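Junio de 2020. Cuaderno del taller, engrudos y colas.

Continúo la serie de los engrudos de almidón de trigo. La página anterior se quedó a medias, así que repito la receta para quien la lea sin tener el cuaderno al lado: 31 g de almidón en 700 ml de agua filtrada. El almidón se deja en remojo toda la noche en una parte del agua, el resto se añade por la mañana y se cuece a fuego muy bajo, moviendo siempre en el mismo sentido. Graziella dice que el sentido no importa. Yo lo mantengo porque así no me distraigo.

La mezcla quedó más líquida que la de mayo. Al principio pensé en un error de pesada, pero repasé la hoja y la pesada está bien. La diferencia está en el saco: el almidón de Carbone es nuevo y se hincha menos, o se hincha más tarde. Cuando ya iba a retirar la olla, espesó de golpe, y tuve que bajar el fuego y mover con la espátula de silicona porque la cuchara dejaba grumos en la esquina del fondo. Anoto que el cambio de color (de blanco de leche a gris un poco transparente) llegó después del cambio de espesor. Con el almidón anterior era al revés.

Pasado por el tamiz de crin mientras estaba tibio. Después, otra vez en frío. La segunda pasada es aburrida y me gusta hacerla con la radio puesta. El engrudo frío se corta en trozos, como un flan, y hay que empujarlo con la paleta sin rascar el tamiz. El tamiz pequeño tiene ya un hilo suelto en el borde y habría que pedir otro.

**Pruebas de adhesión**

Papel base: Rirkine de gramaje medio, del paquete abierto. Refuerzo: papel japonés fino, cortado a mano con pincel y agua para dejar las fibras largas en los bordes. Las tiras van numeradas a lápiz por detrás.

| Tira | Adhesivo | Secado | Observación |
|---|---|---|---|
| A | engrudo puro | bajo peso | plana, buen borde |
| B | engrudo diluido | bajo peso | plana, se levanta una esquina |
| C | engrudo con metilcelulosa Hustari al 4 % | bajo peso | plana, muy flexible |
| D | engrudo con metilcelulosa Hustari al 4 % | al aire | ondulada, como era de esperar |
| E | solo metilcelulosa Hustari | bajo peso | se separa tirando sin esfuerzo |

La tira C es la que más me interesa. Al doblarla no hace el ruido seco de la tira A, y el papel vuelve a su sitio sin marca. El inconveniente es que tarda mucho en agarrar y el refuerzo se desliza si uno lo toca. En un lomo, donde todo es curvo y los dedos siempre están en medio, esto puede ser un problema serio. En una hoja plana no lo es.

La tira B no la entiendo bien. La dilución era la misma que usamos para los mapas, y allí ninguna esquina se levantó. Puede ser que yo haya puesto demasiada agua en el pincel al cortar el japonés y que el borde estuviera ya mojado cuando llegó el engrudo. Repetir con el japonés seco, cortado el día antes.

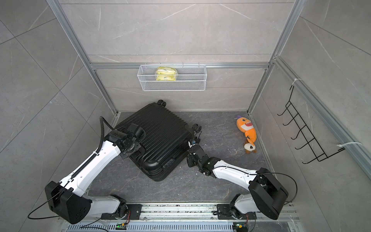 Para el secado cambié los secantes dos veces el primer día y luego los dejé quietos hasta la mañana. El fieltro grueso absorbe mejor, pero deja pelo. Si se pone una hoja de poliéster no tejido entre el fieltro y la tira, el pelo se queda en el poliéster y no hay que ir con la pinza. Lo escribo porque el mes pasado perdí una tarde entera con la pinza.

Los pesos: usé las placas de vidrio forradas y encima los ladrillos envueltos en tela. Un ladrillo tiene la tela rota en un canto y suelta polvo rojo. No lo pongáis sobre papel claro hasta que lo forre de nuevo. Lo he apartado en el suelo, junto a la cizalla.

**Sobre el libro de cuentas**

El libro de Pendville sigue en su caja. Antes de tocarlo quería tener decidido el adhesivo, y todavía no lo tengo decidido del todo. Apunto el estado para no abrirlo más de lo necesario:

- Cosido sobre cintas, roto en los dos primeros cuadernillos. Los demás aguantan.
- Lomo con restos de cola animal, muy dura, de color caramelo. En la cabeza ya se ha saltado y en el pie está agarrada como una piedra.
- Guarda delantera separada. La guarda trasera está suelta solo por abajo.
- Tinta ferrogálica en casi todas las páginas, con halo marrón en las sumas, donde el escribiente apretó más la pluma.

Lo último es lo que me preocupa. Un engrudo, por espeso que sea, lleva agua, y el agua mueve los iones de hierro hacia las zonas limpias. En las hojas con halo no quiero poner nada húmedo sin probar antes con las tiras indicadoras. Tenemos pocas tiras. Graziella las corta en trozos muy estrechos, del ancho de una cerilla, y funcionan igual; yo no lo habría hecho y ahora me parece lo más razonable.

Para esas hojas propongo el japonés ya preparado con adhesivo seco, que se reactiva con muy poca humedad. Se extiende la capa de adhesivo sobre un poliéster, se pone el japonés encima, se deja secar y se guarda. Cuando hace falta, se corta la tira, se toca sobre una esponja apenas húmeda y se aplica. He preparado una lámina con la mezcla de la tira C. Mañana veremos si se despega del poliéster sin romperse. La otra vez, con gelatina, se despegó bien en el centro y mal en los bordes, donde la capa era más gruesa. Esta vez he puesto cinta alrededor para hacer un marco y he quitado el exceso con la regla.

**La cola del lomo**

Hice una prueba pequeña en el pie del lomo, con cataplasma de metilcelulosa espesa, cubierta con película para que no seque. La cola se ablandó por encima y se puede quitar con la espátula de hueso. Por debajo sigue dura. No insistí. Prefiero hacerlo en varias veces que mojar los fondos de los cuadernillos, y de todas formas el olor es bastante fuerte y conviene tener la ventana abierta.

Una observación que puede servir a otros: la cola retirada se pega a la espátula y, si no se limpia enseguida con un trapo mojado, la siguiente pasada raya. He puesto el trapo a la izquierda y el cubo a la derecha. Antes los tenía los dos a la derecha y me cruzaba las manos todo el tiempo.

Debajo de la cola, en el pie, apareció un trozo de papel impreso que usaron de refuerzo. Son letras pequeñas, en dos columnas, quizá un periódico o un almanaque. Lo he dejado en su lugar. Si hay que levantarlo, primero foto, luego dibujo de la posición con medida desde el borde (está a 2 mm del pie) y después ya se verá.

**Conversación con Graziella**

Graziella Pagano pasó por el taller y estuvimos mirando las tiras a contraluz. Ella prefiere la A para las guardas y no quiere oír hablar de mezclas. Su argumento es bueno: el engrudo puro lo conocemos, sabemos cómo envejece y quien venga detrás sabrá cómo quitarlo. Mi argumento es que la guarda se abre cada vez que alguien consulta el libro, y una guarda rígida rompe otra vez por el mismo pliegue. Quedamos en hacer un modelo, con papel corriente y cubierta de cartón, una guarda con A y otra con C, y abrirlo y cerrarlo hasta que se canse uno de nosotros o el papel.

También me corrigió una palabra. Yo había escrito «cuadernitos» en todas las etiquetas de las carpetas. Las he cambiado casi todas, las que faltan están en la balda alta.
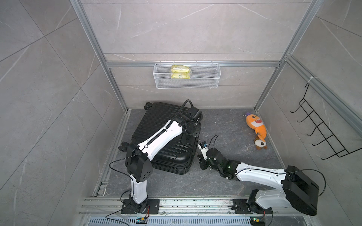
*Cesta de malla blanca con un paquete amarillo dentro.*

**Conservación del engrudo**

El bote va a la nevera, con una capa de agua encima que se tira y se renueva cada mañana. He visto que algunos talleres añaden timol. Nosotros no, por el olor y porque no hace falta si se cuece poca cantidad. El problema es que yo siempre cuezo demasiado. Con la receta de arriba sobra la mitad, y esta mitad acaba en el cubo con una piel rosada por encima. La próxima vez, media receta, aunque la olla grande no es buena para tan poco volumen y habrá que buscar la pequeña, la del mango azul.

Si el engrudo huele a vinagre, se tira. Si se separa agua pero huele limpio, se puede tamizar otra vez y usar para modelos, nunca para un original. Pongo esto en la puerta de la nevera con letra grande.

**Limpieza**

Pinceles lavados en agua tibia sin jabón, colgados con el pelo hacia abajo. La brocha ancha pierde pelo otra vez y encontré uno dentro de la tira B. Tal vez sea esto lo que levantó la esquina, ahora que lo pienso. Voy a mirar con la lupa antes de repetir nada.

**Pendiente**

- Mirar la tira B con lupa y apuntar si hay pelo debajo de la esquina.
- Despegar la lámina preparada. Si se rompe, repetir con capa más fina.
- Modelo con las dos guardas.
- Preguntar a Carbone si el almidón nuevo viene del mismo molino.
- Pedir tamiz, tiras indicadoras y japonés fino. El pedido sale en julio, si alguien necesita algo que lo escriba en esta misma página, a lápiz.
- Forrar el ladrillo roto.
- Segunda cataplasma en el pie del lomo, solo cuando el papel esté seco al tacto y la caja haya estado abierta una tarde.

Añadido más tarde: la tira E se ha soltado sola dentro de la carpeta. La guardo igualmente, con una nota.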